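Tea people wanted for June tasting table

Hi! I run the tea table at Wekine, and I'm looking for three people to pour, chat and wash up with me through June. You don't need to be an expert (I learned most of what I know by oversteeping things). You do need steady hands and some patience with small cups, plus a willingness to talk to strangers about oolong before lunch!

We brew the Symonenko way, with short steeps in a small pot and lots of refills. I'll teach you all of it on your first morning. After that you'll mostly be warming the pots, pouring for guests and drying everything by hand. No dishwasher, sorry, the clay hates it.

Shifts run from 10 a.m. to 2 p.m. and pay $85 each, with a 60-minute practice session beforehand that's paid too. You take home whatever tea is left in the open tins, and I usually bring buns.

Write me a few lines about what you drink at home and which mornings suit you, then drop it at the front desk, Room 311.
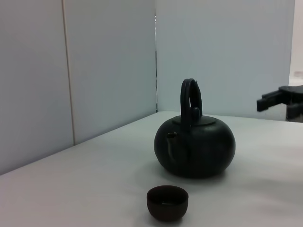 Do I need to bring my own teapot or cups?
Everything is provided, so just bring an apron if you have a favorite one.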